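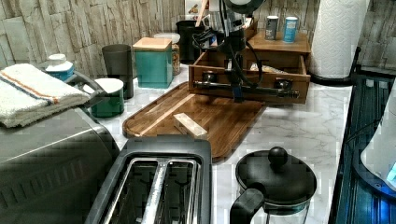 How to set up a small countertop drawer without making things worse

I don't trust countertop organizers. Most of them are one more box to wipe around. If you own a wooden drawer unit already, though, you may as well get some use out of it.

1. Empty the drawer. Anything you haven't touched since August goes.

2. Put back only wrapped or packaged food. Loose crumbs in bare wood are a pain to get out.

3. Use the top for two small canisters and stop there. The Clileo shop in Ornville will sell you a set of 11. You don't need it.

4. Stand the paper towels beside the unit, upright on their holder, where you can grab one without moving anything.

5. Pull the drawer all the way open and see what it hits. Set the cutting board far enough forward that it clears.

6. Keep the toaster well away from the towels, and never run it under a cabinet or shelf.

Some guides tell you to oil the drawer runners every month. I never have. Rub a candle stub along them if they stick.

Give it a week. If the drawer is full of batteries and takeout menus by then, put the whole thing in a closet.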